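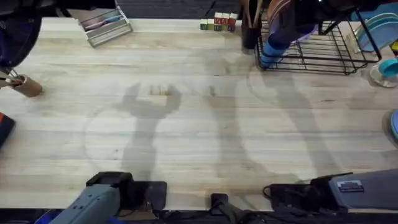

Wooden tabletop with two robot arms at the near edge

Minimum connecting time

Minimum connecting time (MCT) is the shortest interval that an airport and the airlines using it accept between a passenger's scheduled arrival on one flight and scheduled departure on the next. Reservation systems use it to decide which pairs of flights can be sold together on one ticket. If the gap between two flights is shorter than the MCT, the pair is not normally offered as a connection, even when both flights have seats.

Basis

An MCT covers the usual steps in changing planes: leaving the first aircraft, walking or riding to the next gate, and passing any checks on the way. Bags must also be unloaded, sorted and loaded again, and at many airports they take longer than the passenger does. The published figure is for ordinary conditions. It makes no allowance for a late arrival.

Most airports have separate values for domestic to domestic, domestic to international, international to domestic, and international to international connections. Values may also differ by terminal. Where arriving passengers have to collect their bags and clear customs before a domestic flight, the international to domestic value is often the longest of the four.

Exceptions

An airline may file its own value for a given airport, pair of carriers, terminal or flight number. Exceptions can be longer or shorter than the airport standard. At Drekstead, a single-runway airport with two terminals, the standard for domestic connections is 40 minutes, but Umix files a longer time for passengers arriving on its commuter flights, which park away from the building and are served by bus. The airport has more than 200 exceptions on file, most of them covering changes between terminals.

When several entries could apply to the same connection, the system follows a fixed order and generally picks the most specific one. 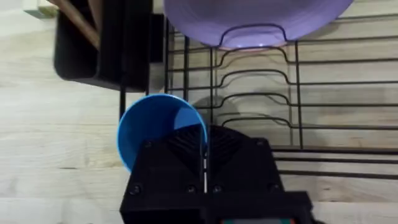
Last changed: October 2023

Missed connections

A passenger on a single ticket who misses a flight after a legal connection is usually rebooked by the airline at no extra charge. Whether meals, a hotel room or money are also owed depends on the cause of the delay, the law that applies and the carrier's own conditions.

Two separate tickets are treated differently. The second airline generally has no duty to a passenger who arrives late from a flight booked elsewhere, and the unused ticket may lose its value. MCT gives no protection in this case, and bags may have to be claimed and checked in again.

Changes

Values are reviewed when a terminal opens or closes, when security rules change, or when an airline moves gates. Drekstead raised its international values in March, during work on the baggage hall, and Flalon withdrew three connections from sale as a result. Tickets already issued were kept or rebooked case by case.

See also
Airline hub
Baggage handling
Codeshare agreement
Layover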